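Baner gingham bedding set, gray and white

The Baner set is a fitted sheet, a duvet cover and two pillowcases in the same small gray-and-white check. It is yarn-dyed cotton, so the check is woven into the cloth and looks nearly the same on the back as on the front. We sell it in twin, full and queen. The duvet insert is sold separately.

We have carried the Baner since our first season in Varnport, and it is the bedding we sell most of to students, people in shared apartments and anyone who has one bed and uses it for everything. The check is small enough that it doesn't shout across a room. It also hides lint and creases better than the solid gray we used to stock, which we dropped in April.

## The cloth

The fabric is a plain weave, medium weight, a little crisp out of the package. It softens over the first several washes and then stays about the same. It is not a sateen and has no shine. If you like sheets that feel slick, look at the Inance range instead, which is smoother and also a bit warmer.

The yarn is spun and woven for us by Kyriakidis, who also make our kitchen towels. The same mill cloth is used for all the pieces, so the sheet and the duvet cover match in color even if you buy them months apart. Slight differences between dye lots do happen. If you are adding a second duvet cover to an older set, expect the older one to be a shade lighter from washing.

## On the bed

The fitted sheet has elastic all the way around and fits mattresses up to 14 inches deep. Pull the two head corners on first, then the foot. The check makes it easy to see whether the sheet is on straight, and if the lines wander you can usually fix it with one tug at a corner.

The duvet cover closes with buttons along the foot end. There are ties in all four inside corners. Push the duvet to the back of the bed when you need the space and it folds down softly without sliding off, as the cotton on cotton has some grip to it.

A lot of our customers write to say they use the bed as a table. They sort laundry on it, wrap presents on it, and unpack on it when there is no floor left. The sheet is woven closely enough to stay fairly flat under a cardboard box and a spread of small things, and a plain check is a good background for finding a swab jar or a packet of tissues again.

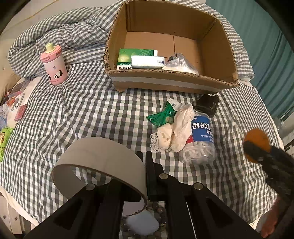 For that kind of use we suggest keeping the fitted sheet tight. A loose sheet bunches up when you drag a box over it, and small items roll into the folds. If you pack on the bed often, the full and queen sheets can be ordered with the deeper 17 inch pocket, which tucks further under the mattress and holds better. Torn corrugated edges and old packing tape can catch on any woven cotton, so lift boxes on and off.

Drinks bottles will stand up on a folded duvet if you press a flat spot for them first, but we still say put them on the floor. Water dries out of this cloth without a mark. Tea and coffee need attention right away.

## What is in each set

| Size | Fitted sheet | Duvet cover | Pillowcases |
|---|---|---|---|
| Twin | 39 x 75 in | 68 x 88 in | 2 |
| Full | 54 x 75 in | 80 x 88 in | 2 |
| Queen | 60 x 80 in | 88 x 90 in | 2 |

Pillowcases are 20 x 28 inches in every size, with an inside flap in place of buttons. Every piece is also sold singly. We don't make a flat sheet in this check at present.

Thread count is 277. We list it because people ask. The number tells you less than the weight of the yarn does, and two sheets with the same count can feel quite different. If you want to feel the cloth first, order the swatch card, item 993. It has the Baner gray, the Baner navy and the two Inance colors on it, and the price comes off your next order.

## Washing

- Wash before first use, separately or with other grays.
- Machine wash warm, up to 105°F.
- Button the duvet cover before it goes in the machine.
- Tumble dry low, or hang.
- Iron on the cotton setting if you want it flat.
- No bleach.

The cloth shrinks slightly in the first wash and the sizes above allow for that. Fabric softener does no harm but you won't need it after the first few weeks. If you hang the duvet cover outside, turn it inside out so the sun doesn't fade the top side.

For marks from ointment, lotion or hair oil, put a drop of dish soap on the spot and leave it for ten minutes before washing. Ink is harder. Blot it, don't rub, and wash cold. We have had fair results with ballpoint and poor results with permanent marker, so cap the marker if you are labeling boxes on the bed.

## Common questions

**Does the check line up across the sheet and the duvet cover?**
The checks are the same size, so they look right together. They won't line up exactly once the duvet is on top.

**Can I buy only the duvet cover?**
Yes. Choose it from the drop-down list. Many people put it with a plain white sheet.

**Is it too warm for summer?**
Most people use it all year. The cover without an insert makes a light summer blanket.

**Will the buttons come off?**
They are sewn through both layers. A spare is stitched to the care label.

**Do you make it in king?**
Not yet. Jennylyn Pangilinan keeps the list for new sizes, and a note sent through the contact form will reach her. We will need to order about 700 yards of extra-wide cloth to run it, and we'll go ahead when there are enough names.

## Delivery and returns

Orders placed before 2 p.m. leave the Varnport stockroom the same working day. Sets ship in a plain carton with paper inside and no plastic. The carton is a decent size to keep for storage or for sending things on, and the flaps fold back in if you open them at the seam.

You can return an unwashed set within 30 days for a full refund. Washed sets can be exchanged if there is a fault in the weaving or the seams. Send a photo of the fault with your order number and Bjarke Østergaard will write back, usually within two days. Please don't send the set back before you hear from him.

Singles and swatch cards go by regular mail and take a little longer than full sets.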